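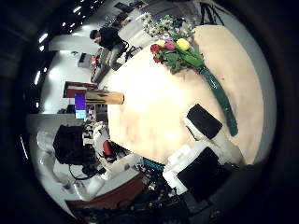 Kerka Home Systems today released the results of its second household task trial, a program that asks how much ordinary housework a machine with one arm and a two-finger gripper can be trusted to do. The trial covered 13 chores, among them wiping counters, folding towels, sorting groceries and setting out flowers. The flower chore calls for a long dark-green vase, lying on its side on a round table beside roses and tulips, to be stood upright and filled with the bouquet. A person does this without thinking. For a machine it remains one of the hardest items on the list.

Kerka ran 338 attempts at its Nollton workshop between the start of August and the close of the trial. Of these, 117 were completed with no help from staff. Wiping and sorting accounted for most of the completed attempts. Folding and flower arranging accounted for very few.

"We are asked every week whether a machine can do the housework yet," said Maribel Quintero, director of trials at Kerka. "Our answer is that it can do part of it, slowly, in a room it has been prepared for. We would not sell it to a family on these results."

Soft and uneven objects caused the most trouble. Stems bend when they are gripped, leaves hide the place where the fingers need to close, and a round vase rolls when it is touched from the wrong side. Fredy Giraldo, who leads the gripping work, said that his group will change the finger pads and repeat the three lowest-scoring chores before any new ones are added.

The trial also included shop-floor work supplied by Norno, a packing firm that has worked with Kerka since the first trial. Placing cartons on a shelf and clearing cardboard from a bench gave steadier results than any of the household chores. Glenys Waaka, operations manager at Norno, said the company has no plans to change its staffing and will review the matter after the next round.

A third trial is planned, with a target of 200 attempts on folding and flower arranging alone. The full chore list and scoring rules are available on request.

Released 6/9/25

Press contact: Gilberto Marulanda, Kerka Home Systems, Nollton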